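This site uses cookies to remember your login. OK / Learn more

Ticket 166: Gaps between tracks on the Kallside live album
Posted January 19, 2019 by the ticket owner

Hi all! I bought the download of Live at Kallside from the Trirkdale shop (great record, the brass on the second half is wild) and there's a little silence between every track. It's one long set, so the band is mid-phrase and then — nothing, for nearly 2 seconds, and off they go again. My player is the Lachance desktop one, volume at 100, crossfade off.

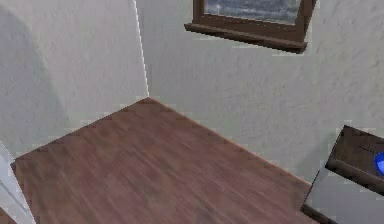
Support replied that the files on their end run straight through, and asked whether I'd taken the MP3s or the FLACs, and whether the gap was there on headphones plugged right into the computer.

MP3s, and yes, same on headphones. So I went through it this morning:

1. Cleared the player's cache and re-added the album. No change.
2. Played the old Palham quartet record, also a continuous set, bought in August as FLAC. Totally smooth!
3. Downloaded Kallside again as FLAC. The drum solo now rolls right into the ballad, but I still get a tiny click going into the encore.

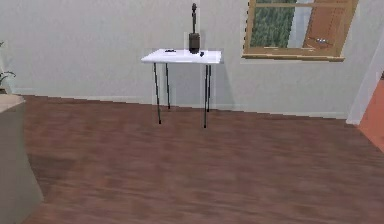

Where it stands now

FLACs are fine apart from that click, MP3s still have the gaps. I've sent the two encore files over so somebody can listen. Please leave this open — I'd like the MP3s for the car.

Contact support | © 2019 Trirkdale | Back to top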